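October, the week before the second round

I write this at the kitchen table with my left foot in a bucket of cold water. The ankle is not bad, only tired. Ebere Okafor says that a midfielder who is 30 and still plays every minute must respect cold water more than she respects the coach, and I try to listen to him in this matter at least.

We drew with Wenodar yesterday. The result is written in the book as a draw, so I should not complain, but I want to put down how it went while I still have it clear in my head.

The bus left Rodthorpe at seven in the morning. I do not like early buses. I slept against the window and when I woke up my neck was stiff on the right side, and it stayed like this until the warm-up. Halima Isah sat next to me and ate groundnuts the whole way. She offered me some every ten minutes and every ten minutes I said no.

The pitch at Wenodar is narrow and the grass is long near the corners. The ball stops there. Our trainer told us this on Thursday evening, and also told the wingers to pass earlier, but in the first half they forgot and tried to run with it. We lost the ball in the left corner again and again. Their goal came from one of these. A long kick over our heads, one bounce, and their number nine was faster than our two defenders together. I was too far up. I saw it happening and I could do nothing except shout, and shouting was not useful.

At half time it was quiet in the room. Ebere moved me deeper, in front of the defense, and put Halima behind the striker. I was a little offended by this, I admit. I have played higher since the start of the season and I have 3 goals from there. But I must be fair and write that it worked. I had more time, I could see everybody's back, and I could play the simple ball.

Halima scored in minute 70. I gave the pass before the pass, the one that is not counted. She took it on her chest, turned, and hit it low with the left foot – her bad foot! The goalkeeper touched it but not enough. All of us ran to her, including me with my ankle.

After that we should have won. We had a corner and a free kick close to the box. I took the free kick and put it over the bar. I have thought about it at least 16 times since then. My standing foot was too near the ball and I leaned back. It is the same mistake as against Dillent last spring, so I know it well. On Friday I will stay after training and take free kicks until the lights are switched off.

Somebody said at the gate there were 1000 people. I don't believe it, but it was noisy, and their drummers were very good. One old man followed me along the fence and told me in a friendly voice that I was slow. I said thank you, uncle.

On the way back we stopped for rice and fried fish. Ebere did not talk about the game until he had finished eating. Then he talked about it for the rest of the road.

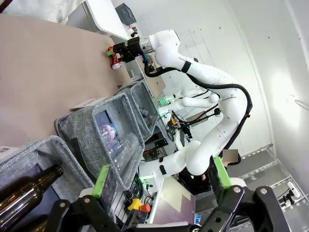 Things to do before Ogunleye

Buy new laces, the long kind. The old ones broke on the right boot in the second half and I played with a knot in the middle.

Ask Halima to return my shin guards, the blue pair. She will say that they are hers.

Sleep by ten, also on the night before the game. Telephone Mother before, not after, or we will speak until midnight.

Ask Ebere directly if I stay deep against Ogunleye. They play with two strikers and both are tall, so I think he will say yes. If he says yes I will not make a face. I would like to practice it one full session first, with the real defenders behind me, so that they get used to my voice from that side.

The water in the bucket is warm now. I take my foot out and go to bed.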